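Before you pay for the Pumo outdoor navigation kit from Darkenero, give it a proper trial. The sales page promises "plaza-ready in 3 minutes." I'd treat that as a slogan until your own robot has done it on your own ground.

## What you need

- The kit, on loan if the dealer will agree
- A wheeled base you already trust
- The Clideo logging app
- A tape measure and chalk

## Running the trial

1. Charge everything overnight. Skip the quick-start card, which leaves out the calibration step, and go to the full manual.
2. Chalk a start box on open paving. Measure a straight leg and mark the far end.
3. Calibrate with the robot standing still in the box. If the app says "good enough," run it again. I don't know what that message means and the manual doesn't either.
4. Drive the leg by hand once, then let the kit repeat it 27 times. One clean pass proves very little.
5. Measure the miss at the far end each time with the tape. Don't copy the figure in the app, which is the kit grading its own homework.
6. Repeat near a curb, then well away from one. Wide, plain concrete gives a camera-based system few landmarks up close, and demo videos tend to stick to busy sidewalks.
7. Save the raw logs before you power down.

Dinsa sells a rival unit for $500 less. Put it through the same legs if you can borrow one.
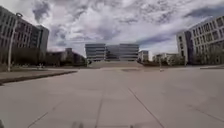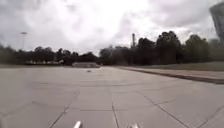 **Does the kit need a paid subscription?**

For basic driving, none is needed. Route sharing and cloud maps do cost extra, and the free trial renews by itself, so turn that off on the first day.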